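January 25, 2021

Up at 7 to finish the tape transfers before the heat came in. The last reel from the Munthorpe box is the one I'd been putting off, the radio session with Nerea Calvo's old dance band. The first side had dropouts all through the trumpet solo, so I ran it again at the slower speed and cleaned the heads between passes. Better, though the piano is still muddy and the bongos sit too far forward.

Catalogue stands at 1072 recordings, 90 of them boleros. I moved the doubles to the hall cupboard and relabelled the spines in pencil. The Derneo pressings still have no dates. I've put "late fifties" on the cards with a question mark and left it there.

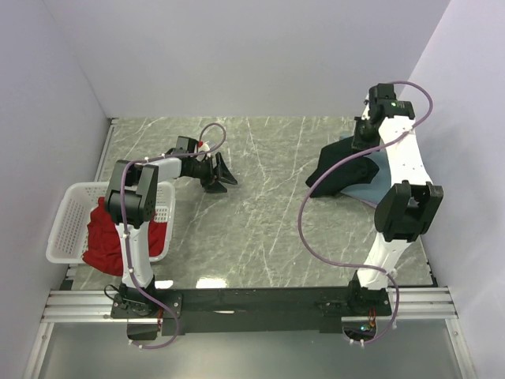

Two white arms on the black bar, grey marbled surface.

Haoran Zheng rang at lunch about the program for Nulach. He wants an hour of charanga and I told him 40 minutes is what I've got in decent sound. We settled on eight tracks with talking between. He'd like the flute number first. I'd keep it for the end — people turn the radio up for it and then they stay for the news.

Spent the arvo on sleeve notes. The singer on the Tang reissue is listed under two spellings, and the December letter from Wanting Jin uses a third. I went with the one on the original label. Also found that side two has the wrong order printed, so anyone following along would think the guajira was a son. Wrote to the shop about it.

Practised the tres after tea. The montuno is coming along at the slow tempo and falls to bits when I push it. My left hand was sore by the end. Need new strings, the wound ones have gone dull.
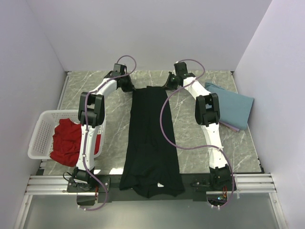 Sihan Cai reckons I'm rushing the pickup into the montuno and should tap the clave with my foot for a week before touching the strings again. Probably right. I'll give it till Sunday.

Still to do: post Haoran the running order, ring the shop if they haven't answered, find the lid for the splicing block.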